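Tabletop finish for shared work areas: matte or gloss?
Posted Mar 11, 2022, by facilities_desk

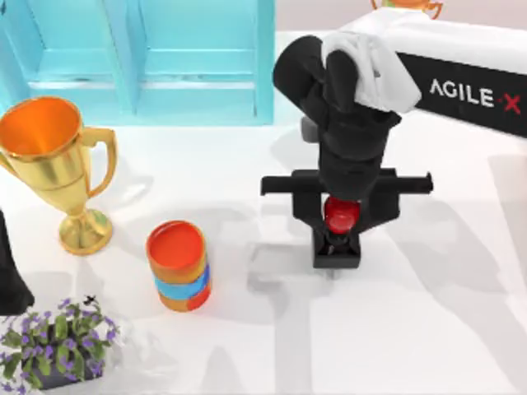 Our office in Gruvurport is replacing the tops on its shared work tables in July, and we are required to settle the finish before the order is placed. The two candidates are the Voyle matte white and the Trornasitz gloss white. We would welcome comments from members who have maintained either product for a year or longer. The order covers 30 tables.

northannex_ops
We have maintained the Voyle matte for two years. It is easy on the eyes under ceiling lights, and staff complaints about glare stopped after installation. Pencil and shoe rubber do leave gray marks, however, and these require a damp pad and some patience.

plainledger
I must respectfully disagree with any recommendation for matte. Our department tested both finishes and selected gloss. Ink wipes off with a dry cloth. The cleaning contract was reduced as a result, and the savings were about 400 dollars in the first year.

northannex_ops
The savings are noted. Did your test include scratches? Gloss tops in our former building showed every one of them by the window.

plainledger
It did. Scratches were visible at a low angle only. Our tables are not placed near windows, and I accept that this may affect the result.

hallway_b
Whichever finish is chosen, please confirm the edge seal in writing. Our tops were supplied by Didex, and the surface has held up well, but water entered at the corners and the board swelled. The warranty did not cover unsealed edges. Replacement came to 200 dollars per table – a cost we had not planned for.

facilities_desk
Thank you for these replies. Edge sealing was not listed in our draft specification and will be added. Half of our tables stand beside windows, so we are inclined toward matte for those. Does any member have experience with mixing the two finishes in one room?

hallway_b
We did so for one season. The whites did not match, and staff remarked on it often. I would advise against it.

plainledger
I would not object to it. Staff adjust to such things within a week.

Contact the moderators | Copyright 2022 | Back to top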